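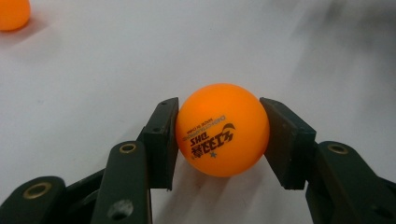 Cutden Model Engineers: minutes of the January meeting

Held 3 January 2022 in the back room at Keskinen Hall. I took the minutes again, having failed to look busy at the right moment, so please put up with the style.

1. Start, and who was there

We got going half an hour late with the heating on full and the kettle off (one socket, as ever). A decent turnout for the first meeting of the year, including three people who came on the Clelex visit and haven't been to an ordinary meeting before. Very welcome, all of you, and the biscuits are normally better than that.

2. Last minutes

Agreed, with one correction. I had written that the lathe guard was "mended". It was "looked at". It has still only been looked at.

3. The visit to the Clelex open day at Tekunberg

Most of the evening went on this, and quite right too, as we never got round to talking about it properly before Christmas. For those who missed it, eight of us went over to Tekunberg in October for the open day at the Clelex workshop. They do gripping and handling work, mainly for small parts, and they open up once a year so people can come and poke at things.

The bit everybody wanted to talk about was the hand-held grippers. You hold one in each hand and do the job yourself, and your movements are recorded so that a robot arm can learn from them later on. I had expected to stand behind a rope and watch a big arm do something clever, so being shown a job done by hand at an ordinary table was a surprise, and a nice one!

We spent ages on the linkage. Several members liked the brass-coloured grommets in the dark green arms, and there was a long discussion about whether we could do the same on the parts for our own little crane, where the bare holes go oval after a few months. I said I would price some up. The other view, put quite firmly from the window end, was that we should make the holes the right size in the first place. Both views noted.

Somebody asked why a table tennis ball. The answer we got on the day was that it rolls off if you are clumsy and it squashes if you are heavy-handed, so it teaches you manners. The DHS printing on it set off a side conversation about the merits of different table tennis balls, which I have left out of these minutes except to say that it was long.

4. What we made of the try-it session

We were allowed 30 minutes on the grippers between us. I was dreadful. My wrists wanted to turn the whole tool when all I needed was to close the fingers, and I chased my ball right across the table. Those who do fine work at home took to it much faster, and one of our newer members was so good that the Clelex people asked if she'd done it before (she hadn't, she ices cakes).

There was a bit of grumbling about the wait. It was agreed that if we go again we ask for a longer slot, and that those who have had a turn go and look at something else instead of standing there giving advice. I include myself. 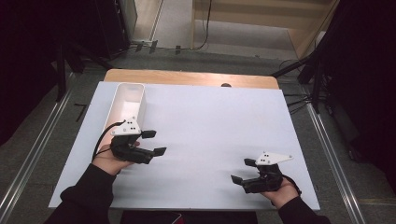
Our own table for the spring show came next, and I'm afraid I had strong feelings about it. We always end up with a tablecloth covered in bits, and visitors can't tell what is being shown and what is somebody's lunch. I'd like us to copy the Clelex layout: a plain white board that covers nearly the whole table, one open white bin standing at the far left corner, and the rest left clear for the hands. It was pointed out that a bin with walls that tall is awkward for children to reach into, so we'll look for something shallower. The triangular plates with the black dots, on top of each gripper, also came up, and the general feeling was that we don't need to track anything at the show beyond the raffle tickets.

Agreed to buy one white board and try it at the next workshop evening before anyone spends more.

5. Building a pair of our own

This nearly ran away with us. The idea is a simple pair of hand-worked grippers, no electronics at all, so visitors can try moving small things about. We have a limit of £500 for show projects this year and nobody wants to see the lot go on one item. After some back and forth it was agreed to make a single gripper first, in scrap plywood, and bring it along in four weeks for people to be rude about.

Points raised:
Finger pads: flat faces to start with, and then try a bit of rubber sheet glued on.
Handle: must suit left-handers. I'm one, so I shall be checking.
Cables: none, please. We had enough trouble with the extension lead last year.
Something to pick up: table tennis balls, cotton reels, corks. Bring what you have.

6. Thanks to Clelex

I'm to write and thank them, which should have been done in October and wasn't. A card was passed round. If you didn't sign it, it's behind the tea urn. I'll also ask whether they would have us back, and whether one of their people might come over to Cutden and give a talk.

7. Anything else

The key to the side cupboard is missing again. Please check your coats.

Lifts to the spring show: put your name on the sheet, and say if you are bringing anything bulky.

Keskinen Hall want the chairs stacked against the far wall from now on, not under the window.

We finished when the hall lights went off on the timer. Next meeting same place, same time, and I'll bring the grommet prices.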